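Incidencia 1231 – Mantel de cuadros Skuner: no asienta bien en el borde del fondo
Estado: abierta, a la espera de respuesta del taller
Atiende: Bradley Hulme

Hola de nuevo, y gracias por la paciencia, que ya sé que este asunto lleva coleando desde marzo. He vuelto a leer todo el hilo desde el principio y lo resumo, para que quien lo coja después no tenga que empezar de cero.

La clienta compró el mantel Skuner verde salvia, referencia 762, para la mesa de la sala de manualidades. Al extenderlo por primera vez le quedaban las marcas del doblado. Le recomendamos plancha tibia por el revés, con un paño en medio, y nos contó que las marcas del centro se fueron enseguida – menos mal. Lo que sigue dando guerra es la parte de atrás, a la derecha, donde la tela se levanta.

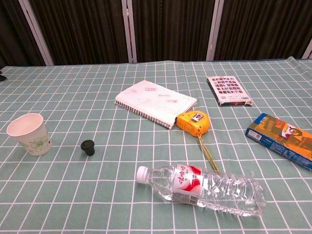
N.º 4 – pág. 2

Si se fijan en el fondo, cerca de la esquina derecha, la tela hace un pliegue blando justo donde llega al borde de la mesa. Las líneas blancas de la cuadrícula ayudan mucho para estas cosas, porque sirven de guía al colocar el mantel. El vaso de papel con la flor verde, el tapón negro y el cuaderno de espiral pueden quedarse a un lado mientras se hace la prueba, no hace falta guardarlo todo.

Lo que le he propuesto, con calma y sin prisas:

Soltar el mantel por detrás y volver a tenderlo empezando por ese lado, con las manos planas, del centro hacia fuera. Mirar después si roza con las cortinas marrones o con los postes metálicos, que a mí me parece lo más probable, aunque desde aquí no puedo asegurarlo. Si vuelve a subirse, probar con 2 pinzas Plikico en el canto trasero, que sujetan sin dejar señal (yo las tengo en casa y estoy encantado con ellas).

También he escrito a Kwiatkowski, el taller que hace los dobladillos, por si el bajo viniera más tenso de un lado. Todavía no han contestado. En cuanto digan algo lo anoto aquí mismo, y si hay que cambiar la pieza la cambiamos, faltaría más.

Un saludo muy cordial,
Bradley

Última actualización: 31 de agosto de 2009

Incidencias relacionadas
Mantel Skuner: marcas de doblado tras el envío
Pinzas Plikico: qué tamaño elegir según el canto
Camino de mesa Bemero: encoge al lavar
Cortinas plisadas: cómo recuperar la caída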